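The **junk drawer** is a household drawer given over to things that have no other home. It is most often found in the kitchen, usually the second or third one down, and it exists in some form in nearly every dwelling with more than one drawer. Other names include the odds drawer, the man drawer and, in the town of Wurside, "the bank."

## Contents

Most junk drawers hold rubber bands, takeout menus, spare keys, birthday candles, tape with no findable end, and batteries in an unknown state of charge. The keys rarely fit anything in the house. They are kept on the theory that the matching lock will turn up the day after they are thrown out, a theory that has never been tested, as no one throws them out.

## History

Drawers for small tools are old, but the general-purpose junk drawer needed two things: fitted kitchens and cheap goods. The Cellberg company sold a cabinet with a "sundries drawer" and a wooden divider of 500 small slots, which buyers removed and stored in the drawer. Its rival Van Loon left the divider out and charged slightly more.

## The Wurside survey

The best-known study is that of Ksawery Jasińska, who emptied the drawers of 113 homes in Wurside over one July. The fullest drawer held 334 objects, of which the owner could name the purpose of four. Jasińska sorted the finds into things in use, things waiting to be used, and things whose owners became upset when asked. The third group was the largest - a result later writers have politely disputed.

## Orphaned electronics
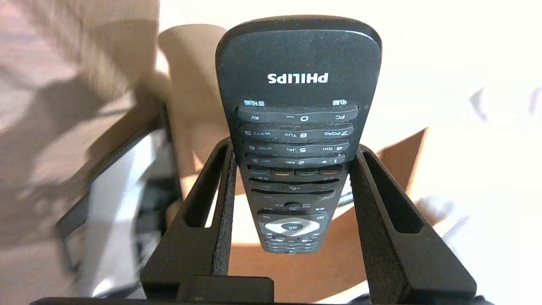
Chargers and remote controls form a class of their own, since they tend to outlive whatever they were bought with. Owners often cannot match a remote to its set by the maker's name alone, and the buttons are only a modest help. A Philips television remote with keys marked "PC" and "AV" suggests a set that could be hooked up to a computer, but says little about which closet the set is in. Scuffs and a little dust on the casing are common in the class and are not accepted as grounds for disposal.

## Attempts at reform

The Butus tray, a plastic insert with labeled sections, was meant to abolish the junk drawer. Many households now keep one in the drawer, under the menus.

## See also

- Attic
- Glove compartment
- Twine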